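A mortgage is a loan used to buy a home. The home is the security – if the loan is not repaid, the lender can sell it. 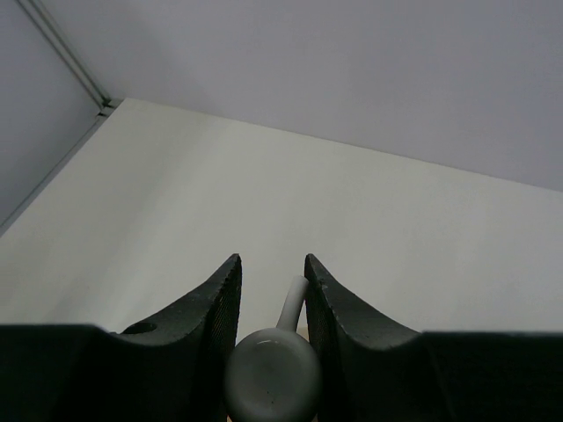
The buyer pays part of the price first, called the deposit. In Joveddale a small flat might need a deposit of 30 coins out of every 100.
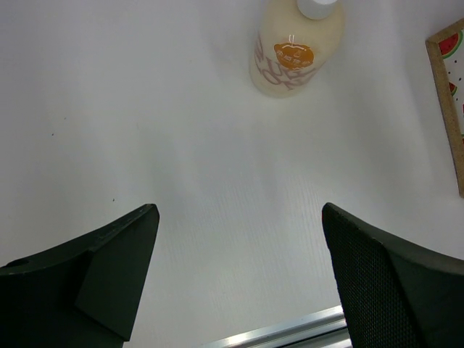
## Interest

Interest is the charge for borrowing.
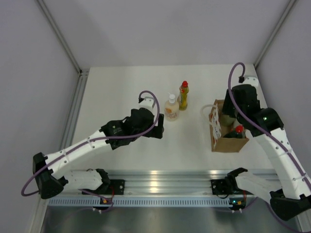
It is added each month, so a longer loan costs more in total.

- **Lender:** the bank.

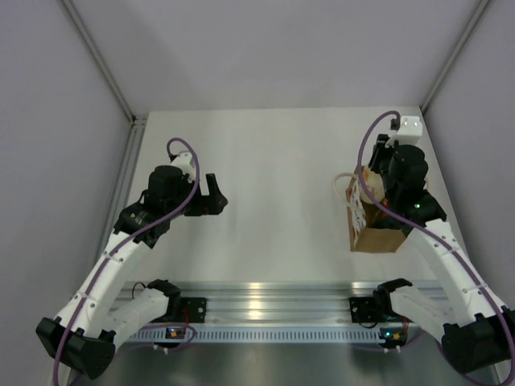 - **Borrower:** the buyer.
- **Term:** the time allowed to repay, such as 21 years.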